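The Kitchen Table
Neighborhood newsletter of the Poirier Street blocks, Trandville

Cutting up a melon, and other ways to lose a friend

Every summer this newsletter runs something useful about food, and every summer it starts a fight. Last year it was corn (husk on or husk off, and we are still getting mail). This year Colleen Cormier asked for a piece on watermelon, on the grounds that nobody could possibly have strong feelings about watermelon. Colleen moved here in January and did not know any better.

So, watermelon. The block supper is Saturday, July 18, 2026, at the Gudmont end of the street, tables out at four, food at five, which in practice means the chips are gone by four thirty. We have asked people to bring melons because last year we had eleven pasta salads and one bowl of grapes. A melon is cheap, it feeds a crowd, and it can't be made with too much mayonnaise, although I wouldn't put it past certain households on the even side.

Picking one comes first. My father thumped them. He would stand in the produce aisle with his ear down, knocking, while other people's carts backed up behind him to the dairy case. I thump too, and I have no idea what I am listening for. What has worked better for me is the yellow patch where the melon sat on the ground. A creamy, buttery yellow is good. White or pale green means it came off the vine early, and you will spend the afternoon telling people it's refreshing. Pick up two the same size and take the heavier one. Shiny is bad, dull is good, which is the kind of standard I can get behind at my age.

Then wash it. I know you aren't going to eat the outside. The knife goes through the outside on its way to the inside, and it brings along whatever was on the rind, including the thumbprints of everyone who thumped it before you. Cool water and a clean brush will do. Dry it off afterward or it will skate across the counter and you will be reading the rest of this newsletter in urgent care.

For the cutting itself, use a board with a groove if you have one, and put a damp dish towel under it so it stays where you left it. A melon gives up a startling amount of juice, and on a flat board all of it goes directly to your socks. Slice a bit off one end so it has a flat foot to stand on, stand it up, and cut straight down through the middle. From there you can go to wedges, sticks or cubes, depending on how you were raised.

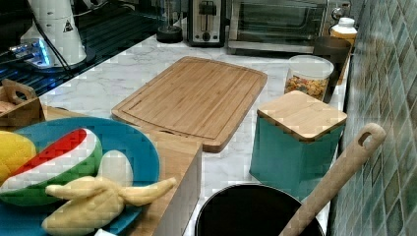 Nizar Nseir wrote in, having heard that this item was coming, to say that wedges are a mistake at any event with children: they eat the pointed top bite, put the rest down on a chair, and go get another one. He wants sticks, cut by slicing the half melon in a grid with the rind left on, so that each kid has a handle and something to show for it. He also says the seedless kind has no flavor and that he will be bringing his own, with seeds, and standing next to it.

I tried the grid at home and I have to admit he is right about the sticks. Put the half cut side down, slice across every inch, turn it, slice across again, and you have a hedgehog you can pull apart with your fingers. It took less time than cubes, and I only had to wash the board and the knife. On the subject of seeds I will let him defend himself in person.

A few household matters while we are here. Cut melon needs to be kept cold, and it should not sit out on a table for more than two hours, or one hour if it's over ninety degrees, which it will be, because we have picked the date. Bring yours whole or bring it on ice. We will have a cutting station by the Gudmont mailbox with boards, towels and a bucket for rinds. The rinds are going to Colleen, who has a compost heap and has been told to expect 30 pounds of them. She said fine. I think she thought I was exaggerating.

If you would like to pickle your rinds instead, I have my aunt's recipe, which calls for a whole day, a great deal of vinegar and a better attitude than mine. I will copy it out for anyone who asks. So far the number of people who have asked is one, and she wanted to know if it could be done in a microwave.

Leftovers can go in the freezer. Cube the melon, take out the seeds, freeze it flat on a tray and then bag it. It will never be watermelon again when it thaws, so don't thaw it. Put it in the blender with lime and a pinch of salt. Salt on fresh melon is also allowed, and so is chili powder. Black pepper was suggested to me by someone in the 300 block and I am still thinking it over.

We need six more melons and two more folding tables. We do not need pasta salad. If you have already made the pasta salad, please see whether your relatives would like it. Sign-up sheet is taped inside the door of the laundromat, under the notice about the dryers. Please write your name where it says name.

Next issue: mosquitoes, and whether the thing with the fan works.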